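Course handout: Automation in Practice, unit on grippers
Notes to the visit at the open day of Clumitz

Please read these notes before the next class and bring them with you. The Clumitz open day was held in June, and over 100 visitors came. Our group had the first place in the afternoon, so we could stand close and ask many questions. The demonstration used wrist cameras, and I want you to learn how to read such a view. The camera moves together with the hand, so the parts of the hand stay large and near, and the room behind them changes.

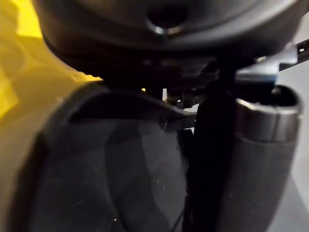 Wrist view with a gripper finger, and to its right the padded cylinder with its metal band.

First question for every wrist view: which parts belong to the hand, and which belong to the room? Students often mix them, because near parts are dark and the light comes from behind. Start from the finger and follow it up to the housing. Only then look at the background.

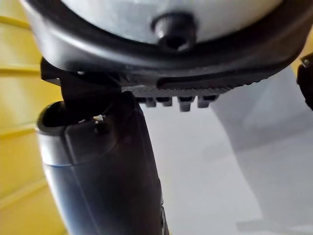
The second topic was blind area. A finger that stands before the lens hides a part of the work, and the controller must remember what was there. The host from Stokunine explained that their log of the morning had 1,306 camera records, and 94 of them were put aside for a second check. Write both numbers down – we will calculate the share in class.

The third topic was motion blur. When the arm turns fast, the background becomes stripes while the hand stays more or less clear. For this reason the Pukis software waits a short moment before it takes a measurement.

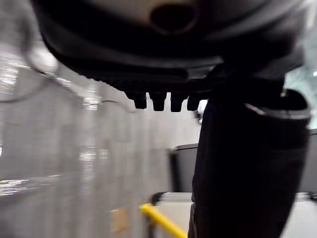
Homework: read the Valderrama paper on camera placement, only the first 10 pages. Then make a sketch of a two-finger hand with a camera on the wrist and mark the blind area in gray. Pencil is fine. Who missed the visit can borrow my notes, but please return them before the lab.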